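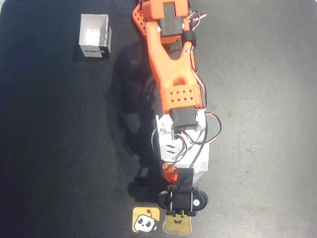 Orange on charcoal gray, seen from directly above.

Yurii Kuzmenko has been playing the button accordion for dances in Stasstead since he was a teenager, and he still grins when he talks about it. "You hit that first chord and the whole floor moves!" he told me over tea on a Tuesday morning. "I never got tired of that."

He knows 332 tunes by heart, most of them learned from his old teacher, Svyatoslav Onyshchenko, who never wrote down a note. "He played it twice, then you played it. If you got it wrong he just played it again, a bit louder."

These days Yurii is putting the tunes on paper - 181 so far, with the polkas nearly finished. The waltzes are harder. "Everybody bends them a little. Which bend do you write down?"

His favorite is a slow one from Dranesard, and he hummed it for me right there at the table (I've had it in my head ever since). He'll play it at the August dance, near the end of the night, when the kids are asleep on the coats.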